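The Envelope from Dronditz

When the letter came from the family office in Dronditz, Obed Mahama left it on the kitchen counter beside the bread and walked around it for most of the morning, the way you might walk around a dog you hadn't been introduced to.

He and Ladel had been on the list for 18 months. They'd had the home visits and the parenting class, and they'd had Mrs. Cordeiro, who looked in every closet and then stayed for soup. The grant would pay back 700 of what they had spent, the letter said, provided the receipts were in by the end of February.

"Seven hundred," said Ladel, when she finally opened it. "That's the bed and the stroller, and maybe the lawyer's lunch."

So they spread the receipts over the table, and there were a good many more than either of them remembered, and Obed (who had never in his life thrown away a slip of paper) was very pleased with himself.

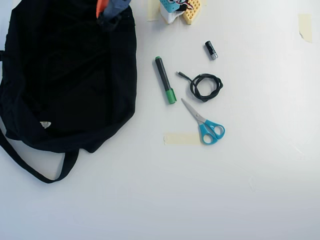 It was past ten when the phone rang. Ladel got to it first, and she said yes, and yes, and then she sat down on the floor with her back against the stove.

"He's 2," she told Obed, with her hand over the phone. "He likes buses. She wants to know if we can come tomorrow."

Obed was already looking for his shoes.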